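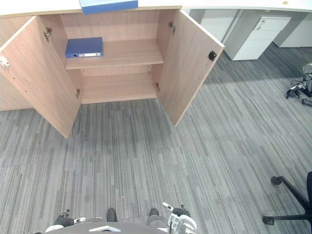

Base cabinet with both doors open, one shelf, blue binder lying flat on the shelf.

Office Storage Set

README, version 2
Last changed December 10, 2018

Contents
1. What is in the set
2. The rooms
3. How cabinets are named
4. Fields in the table
5. Words used for doors, shelves and binders
6. Known problems
7. Use and credit
8. Contact

1. What is in the set

The set holds 2,836 pictures of office storage: base cabinets, wall cabinets, open shelving, drawer units and the things kept in them. Each picture has one row in the table cabinets.csv. The pictures are in the folder pictures, sorted into one subfolder per room.

Most of the storage is ordinary office furniture with hinged doors and adjustable shelves. Contents are mainly lever-arch binders, folders, boxed paper, envelopes and desk supplies. Some cabinets hold very little, and a cabinet with one item in it gets the same full row as a packed one.

Version 1 had some 3,000 pictures. Duplicates and pictures too blurred to tell a shelf from a cabinet floor were removed in November. Row numbers were not reassigned, so there are gaps.

2. The rooms

There are 12 rooms in two buildings, Melley and Desjardins. Melley has the copy rooms, the two meeting rooms and the records office. Desjardins has the open-plan floor, the small kitchen and the rest of the offices.

Furniture was left where it stood. Binders were left the way their users had put them, upright or flat, and labels were not turned to face out. Nothing was dusted or straightened.

The kitchen in Desjardins is included only for its two paper cupboards. Food, dishes and cleaning supplies are outside the set.

3. How cabinets are named

A cabinet name has three parts: building letter, room number, position. Position is counted from the room door going clockwise, starting at 1. M-04-3 is the third cabinet in room 4 of Melley.

A pair of doors opening onto one space is one cabinet. A run of cabinets under a shared countertop is several cabinets, one for each separate space behind doors. Drawer units count as one cabinet no matter how many drawers they have.

Annick McIntyre drew the floor plans that the positions refer to. They are in plans.pdf. If a name and a plan disagree, go by the plan and let us know.

4. Fields in the table

row: the row number, not always continuous.

cabinet: the name as described in section 3.

type: base, wall, open, drawer or other.

doors: how many doors the cabinet has. Open shelving has 0.

door_state: open, part open, closed or mixed. Mixed means that one door is open and another closed.

shelves: loose or fixed shelves inside. The cabinet floor is not a shelf, so a cabinet with a single shelf halfway up has the value 1 and two compartments.

compartments: spaces from top to bottom, including the one that rests on the cabinet floor.

empty_compartments: how many of those have nothing in them.

contents: a short list in plain words, top compartment first, compartments separated by a semicolon. An empty compartment is written as "none". Example: binder, blue, flat; none.

on_top: anything lying on the countertop or on the cabinet itself. Left blank if the top is not in view.

floor: carpet, vinyl, tile or not visible. Carpet tiles are entered as carpet.

note: free text. Often blank.

5. Words used for doors, shelves and binders

Left and right are as seen by a person standing in front of the cabinet and facing it. This also holds for open doors, so the left door stays the left door when it is swung all the way out.

A binder is flat if it rests on a cover and upright if it rests on an edge. Leaning binders are entered as upright. The color is the color of the spine. If the spine cannot be seen, use the color of the cover.

Use "binder" only when rings, a ring hole or a lever can be made out. Otherwise write "folder or binder". This comes up a lot with things lying on countertops, where only one end may be in view. Do not guess from a similar item nearby.

Wood color is entered in the note field, if at all, as light, medium or dark. We do not name the kind of wood.

Pin holes, hinges, catches and locks are not entered. Jaxon MacPherson started a separate list of door hardware for the Melley cabinets, and it is in the folder extras. It covers only part of the building and has not been checked by a second person.

Labels on spines are entered as "labeled" or "unlabeled". The wording is not copied, even when it can be read.

6. Known problems

The shelves field is unreliable for the wall cabinets in Melley room 7. Several have a thin divider that was counted as a shelf by one person and not by the other.

Blue and dark gray binders are mixed up in about 30 rows from the records office, where the lights are yellow. These rows have "color?" in the note field.

Two of the Desjardins offices swapped furniture partway through. Their cabinets keep the old names in rows up to the swap and have new names after it. The file moved.txt has both.

The on_top field was added late. Aidan Corrigan filled it in for the earlier rows from the pictures, so blanks are more common there.

Small things on the floor are not entered unless they are storage, such as a box or a stack of binders.

7. Use and credit

The set may be used for teaching, research and space planning. Please do not use it to work out who sits in which office. Door signs and name plates were left out on purpose.

If you publish something based on the set, give the name Office Storage Set, version 2, and credit Fesosis. The table was made by Kanyarat Thepsuriya and Aidan Corrigan. Muammer Yurt checked the cabinet names against the plans.

8. Contact

Corrections are welcome. Send the row number, the field and the value you think is right to Kanyarat Thepsuriya at Fesosis. Corrections go into the next version and are listed in changes.txt.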